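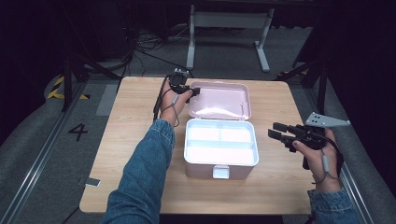 Home first aid kits: frequently asked questions

We use cookies to remember your settings and count visits. Accept | Manage choices

What size of box do I need?
For a household of two to four people, a box holding 2 litres is enough for plasters, dressings, tape, scissors and gloves. Larger boxes tend to fill up with old medicines, which belong elsewhere.

Is a divided box better than a plain one?
It saves time when a small item is wanted quickly. A long compartment takes rolled bandages and scissors; small ones suit plasters and wipes. Check that the longest item lies flat before buying.
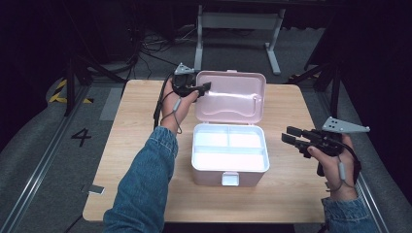
Where should the box be kept?
In a dry cupboard out of reach of small children, but known to every adult in the house. Bathrooms are a poor choice. Steam lifts the adhesive on plasters and can weaken the seal on sterile packs.

How often should the contents be checked?
Twice a year. We suggest April and October. Sterile dressings carry an expiry date on the wrapper; once it has passed, or if the wrapper is torn, replace the dressing. Write the earliest date on a label inside the lid.

How do I clean the box?
Empty it, wash with warm water and washing-up liquid, rinse, and leave open until fully dry. Wipes with 70 per cent alcohol may be used on most hard plastics. Test a corner first, as some tinted plastics go cloudy.

Can tablets go in the same box?
Keep them apart, in their original packets and locked away.
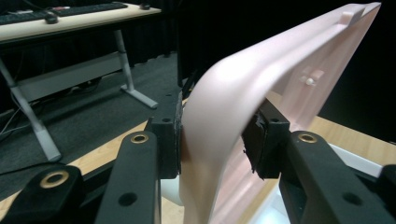 Comments (3)

Veerle Vanhove
My dividers are fixed and the triangular bandage won't fit unless refolded. Does refolding matter?

Maarten Verstraete
Not if it stays in its wrapper. Fold the whole pack once.

Abena Bawa
Please add something on burns dressings. Ours expired before the plasters did.

Last updated: April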